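Extended warranties: the second look nobody at the dealership wants you to take

From the Used Car Desk, December

Last month's item on buying out of a lease brought in more mail than anything we've run this year, and a good share of it asked the same follow-up. The buyout goes through, the factory coverage is nearly gone, and the person in the finance office slides a glossy folder across the desk. Should you sign for the service contract?

My short answer is that I doubt it. My longer answer takes up the rest of this item, and I'll try to be fair to the people who sell these things, some of whom read this newsletter and write to me in capital letters.

What you are being sold

Start with the name. Most of what gets called an extended warranty is a service contract. A warranty comes with the car and its price is baked in. A service contract is a separate product, sold for separate money, often by a company that had nothing to do with building the car. The dealer takes a cut for selling it. That doesn't make it a bad product, but it should make you slow down when the same person tells you how solid the car is and then, ten minutes later, how much a new transmission costs.

Reader Toshio Tamura sent me the folder he was given when he bought a used Olgate wagon at a lot in Batley. I read all of it, including the gray print on the inside back flap. The front cover says "Total Protection." The list of exclusions runs longer than the list of what's covered, and the word "total" does not come up again once you're past the cover.

I asked Toshio what the salesman had told him about the exclusions. He said the salesman had told him about the free key fob battery.

Powertrain, plus, and everything else

There are usually two kinds of plan on the table, whatever the brochure calls them. One kind names the parts it covers. If your part isn't named, you pay. The other names the parts it leaves out, and covers whatever remains. The second kind costs more and is nearly always the better document, but you still have to read it, and the finance office is set up to be a poor place for reading. Ask for the actual contract to take home. I mean the contract, with the definitions page, and I don't mean the brochure. If they say the price is only good today, I would ask why the price of a promise about the next several years depends on my signing before dinner. I have asked that question in person twice and both times the price was still good the following week.

Electronics are where the naming game gets expensive. The Olgate plan covers "the engine control module." It does not mention the body control module, the touch screen, the parking sensors, the backup camera or the box behind the glove compartment that runs the climate system. On a car from the nineties you could shrug at that. On a recent car those are the parts I'd worry about, and I suspect the people who wrote the plan worry about them too.

Toshio did sign, as it happens, and later had a dead screen. The claim was turned down on the phone. He was told the screen was an "infotainment component" and pointed to a line on page eight. He paid an independent shop to put in a used one, and he's happy with it, and he would like his money back for the plan. I'll get to that.

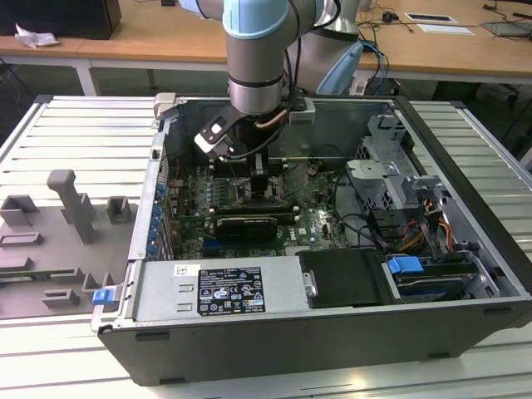
The arithmetic, such as it is

I distrust any column that tells you exactly what a repair will cost, so I won't do that. Here is the way I'd go about it with your own numbers.

Take the full price of the plan. If it's being rolled into the loan, work out what it costs with the interest, over all 60 payments or however many you have. The monthly figure they quote you is meant to sound like a couple of pizzas. Multiply it out.

Then find the deductible, and find out whether it's charged per visit or per repair. Those are very different things. A car that goes in once with three faults can cost you one deductible or three.

Then look at when coverage begins. This is the one that gets people. Some plans start counting from the day you buy the plan, and some from the day the car was first sold. If the factory warranty is still running, you may be paying for months or years in which the factory would have fixed the thing for free. A reader who bought a two-year-old Zela hatchback found that a good part of her coverage had been used up before she ever sat in the car. Nothing in that was hidden, strictly speaking. It was in the paragraph headed "Term."

Last, look for the cap. Many contracts won't pay out more in total than the car is worth at the time of the claim. On an older car that can be a small number, and it gets smaller every month while your payment stays put.

Once you have all that written down, ask yourself whether you could cover a big repair out of savings. If you could, the plan is probably a poor deal for you, on average. The company selling it has to pay claims, pay the dealer, pay for the folder and still come out ahead, and the only place that money comes from is the customers.

The other side of it

I promised to be fair, so I called Alistair Sutherland, who sold these plans for 20 years and now runs a small repair shop where he sees them from the receiving end. I expected him to agree with me. He agreed with me on maybe half.

"If a person has no cushion at all and needs the car to get to work, I don't laugh at them for buying one," he said. "A bad deal you can afford every month can beat a bill you can't pay."

I think that's a real argument. I'd still answer that someone with no cushion is the very person least able to fight a denied claim, or to leave the car at a shop while an adjuster makes up his mind. Alistair says the wait for an inspector at his place has been anywhere from a day to 2 weeks, and that the contract rarely pays for a rental during the part of the wait that hurts.

He also told me which customers do well out of these plans. They keep every oil change receipt. They call before any work is done. They buy the plan that lists exclusions, on a car with a known weak spot, and they bargain hard on the price. It sounded to me like a part-time job, but some of you will enjoy it.

On bargaining - yes, you can. The price in the folder is an opening offer. I have not yet heard from a reader who asked for less and got nothing.

The phone calls and the postcards

A word about the other kind. If you've had a call or a postcard with FINAL NOTICE on it about your car's warranty, it didn't come from the maker of your car. I threw one away this morning for a Baxter pickup I sold a long time ago. Don't call the number to complain, don't press a key to be taken off the list, and don't confirm the model you drive. I'm told by people who ought to know that some of these outfits do pay some claims. I'd want to see that in writing, from someone who got paid.

Getting out of one you already bought

Now for Toshio, and for anyone else with regrets. Most service contracts can be canceled. There is often an early period in which you get the whole price back if you haven't made a claim. After that, the refund is usually worked out by time or mileage, whichever gives you less, minus a fee. The rules depend on the contract and on your state, so read the page headed "Cancellation" before you call anybody.

Put the request in writing. Send it to the plan's administrator, whose address is in the contract, and send a copy to the dealer. Include an odometer reading and the date. Dealers have been known to lose these letters, and a copy in two places makes that harder to do.

If the plan was financed, the refund will likely go to the lender and come off what you owe. Your monthly payment may not change, and you'll just finish sooner. Toshio was annoyed by this at first. He had plans for the check.

His dealer told him over the phone that the contract couldn't be canceled after a denied claim. I couldn't find that anywhere in the contract, and neither could he, so he wrote to the administrator and quoted their own page to them. They've said a refund is being processed. I've heard that word before, and I'll report back when he has a statement with a lower balance on it.

What I'd like from you

If you've made a claim on a service contract, paid or refused, send me the contract and the letter. Black out your account numbers. I'm most curious about claims on electronics, and about anyone whose plan on a Zela or an Olgate has paid for a screen. I'd also like to hear from a reader who bought one of these, used it, came out ahead after the deductible and the interest, and kept the paperwork. Alistair swears these people exist.

Next issue: whether nitrogen in your tires is worth paying for, and why it's on the window sticker whether you asked for it or not.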